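Last updated: 2019-02-27

The Laundry Lessons

Ermelinda Fonseca begins most working mornings by making a mess of someone else's clothes. She takes a garment by one corner, lifts it to shoulder height and lets it drop. If it lands too neatly she picks it up and drops it again. Then she puts her hand through the grip of her tool, checks that the camera is recording, and starts to tidy up.

She is one of 10 collectors employed by Larkunmont, a small company that gathers examples of household work for people who build robots. Its main customer is Mastden, which wants a machine that can pick up clothes, fold them and put them away. Mastden has arms that can do the lifting. It is short of examples of how the lifting is done, in ordinary rooms and with ordinary clothes, and it pays Larkunmont to go out and get them.

The collectors work in homes. Householders sign up, agree a morning or an afternoon, and are paid for the use of the room. They are asked to leave things as they are. Filipa Garcia, who runs the bookings, says this is the part of the agreement people find hardest to keep.

"They clean," she says. "We send a letter asking them not to, then we ring the day before and ask them again. We still arrive and there's a smell of polish and everything's in the drawers. One lady had ironed her tea towels for us."

So far Larkunmont has worked in 74 homes. It began with kitchens, where the job was mostly cups and plates, and moved on to bedrooms last May. Cups were easier. A cup is the same shape when you pick it up as when you put it down. A shirt can be lying in more ways than anybody could list, and it changes again as soon as it is touched.

The tools the collectors carry have fingers like those on the robot but no motors. The collector's own hand opens and closes them, and the camera looks down past the fingers at whatever is being picked up. Afterwards the recording is used to work out where the tool was at each moment and how far the fingers were open. A learning system is then trained on many such recordings, with the aim that when it sees a heap of cloth it has not met before, it will move the fingers in a sensible way.

Garcia thinks the method's main advantage is that it fits in a rucksack. Before this she worked for a group that collected the same sort of examples by driving a real arm by remote control. The arm stood on a steel bench, and the bench stood in a rented unit with no windows. Every shirt the system ever saw was on that bench, under the same strip lights. When the bench was moved to the other side of the building for a week, the robot got worse at its job.

Bedrooms do not have that problem. They have patterned bedding, windows with the sun coming in, chairs in the way, shelves of things that have nothing to do with the task. Larkunmont asks its collectors to leave all of it where it is. A plain white sheet would make the clothes easier to pick out, and for that reason the collectors are told never to ask for one. 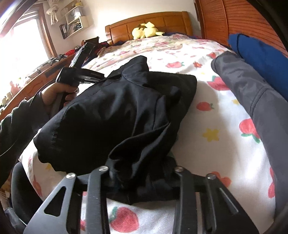

A black garment at the fingertips of a hand-held gripper, on a bed with a strawberry-print sheet.

A session has a fixed shape, though the rooms vary. The collector looks over the room first and decides which way to stand. She makes a slow sweep with the tool so that the software has a good view of the walls and furniture to measure against. Then she works through the garments, one recording for each attempt. An attempt ends when the garment is folded and lying flat, or when the collector gives up on it.

Giving up is allowed. It took some arguing to get there. In the first batch of bedroom recordings the collectors threw away anything that went wrong, and what reached Mastden was a long run of clean, confident folds. Muireann Ó Néill, who trains the models there, found that the robot did well until its first slip and then had no idea what to do. If a sleeve dropped out of its fingers it carried on as though it were still holding the sleeve.

"It had never seen a dropped sleeve," she says. "Every sleeve in its life had stayed where it was put. So we asked for the bad ones back, and of course they'd been deleted."

The instructions were rewritten. Collectors now keep an attempt in which something slips, provided they go on and deal with it. They must not drop things on purpose. Ó Néill says a staged fumble is easy to spot, as the person slows down before it happens.

Fonseca was a seamstress for most of her working life and had firm views on folding before she took the job. She had to give some of them up. Her usual way with a shirt is to pinch it at the shoulder and halfway down the side and flip it in one go, which needs fingertips and a certain snap of the wrist. The tool cannot do it. Nor can it feel how many layers of cloth are between the fingers, something she had never noticed herself checking until she could no longer do it.

"With my hand I know if I have one layer or two," she says. "With this I have to look. So I look at the edge, and if it's thick I let go and try again. After a month I was doing it at home with my hands."

Dark clothes are the worst. On a black shirt the folds show up poorly, and the collar can vanish into the body of the garment unless the light catches it. Collectors learn to come in low, along the line of a fold, so that its edge stands out from the cloth behind it. Thick seams help, as do cuffs and waistbands, which hold their shape and give the fingers something to close on. Thin jersey is disliked by all of them. It slides.

Speed is another matter on which people have to be retrained. A person folding laundry moves fast and carelessly between one fold and the next, and the recording blurs. If the blur is bad enough the software loses its place and the attempt is thrown out. New collectors lose a lot of work this way. Tiago Correia, who checks the recordings when they come in, sends each newcomer a list of their failures at the end of the first week with the time of each one marked. He says most of them need only one list.

Correia's job is the dullest in the chain, by his own account, and he likes it. He watches every attempt at double speed with his finger over a key. He is looking for fingers hidden behind cloth for too long, cameras with lint on them, and faces. Householders are told to stay out of the room, but they wander in to ask about tea, and any recording with a face in it is cut or dropped. The same goes for letters, bank statements and family photographs close enough to make out. Garcia's team asks people to put papers away beforehand. It is the one kind of tidying they are keen on, and the one most often forgotten.

He also keeps a tally of garments by type. The tally was Ó Néill's idea, after she discovered that the model was very good at T-shirts and treated everything else as a T-shirt with something wrong with it. Trousers were folded across the knee. A cardigan was smoothed flat with its front hanging open. Collectors are now given a short list for each visit, asking for jackets or trousers or children's clothes, depending on what is running low. On the most recent lists it was jackets with linings.

One collector, Vitória Magalhães, has a reputation for getting through awkward rooms. She is short, and used to standing on things. Her notes are passed round to the others, and they are practical to the point of bluntness. Narrow gap by the bed, work from the foot. Curtain moves, shut window. Cat. She was the first to point out that collectors were nearly all standing on the same side of the bed, the side nearer the door, so that the model had seldom seen a bed from anywhere else. The visit sheet now tells them which side to start from.

The question of what it is all adding up to is one that Ó Néill answers carefully. The most recent training set had 454 recordings of one task only, picking a garment out of a heap and laying it flat. On clothes and beds it had not been shown, the robot picked up the garment most of the time and laid it flat rather less often. She would not give a percentage. She said the number changed a good deal with the heap, and that she had seen people quote their best heap.

Folding comes after that, and it is a longer job made of smaller ones. Mastden has split it into 4 stages and is training on each separately before trying to join them up. The joins are where it goes wrong at present. A garment that has been laid almost flat, with one cuff tucked beneath, counts as a success for the first stage and ruins the second.

There are other ways of going about it. Kershaw, a rival, builds its examples almost entirely in simulation, with computed cloth falling on computed beds. Ó Néill used to work there and speaks well of it. Her complaint is that simulated cloth was always a bit too willing to come apart when pulled, one layer from another, where real cotton clings to itself. Gaminero, which makes the tool Larkunmont uses, is trying something in between and has asked for a share of the bedroom recordings to test against. The contract for that was still being argued over when I visited.

None of this concerns Fonseca very much. She has met the robot once, at Mastden's workshop, where she watched it take hold of a grey pullover by the hem, lift it, and turn it a little before setting it down. The small turn was hers. She does it to let a sleeve swing clear, and had not known that she did it every time.

She asked whether she could show it how to do the sleeves properly. They told her to put it in the next batch, so she has been taking extra care over sleeves. In the afternoon she had a second visit booked, two streets away, with three bedrooms and a list asking for dressing gowns.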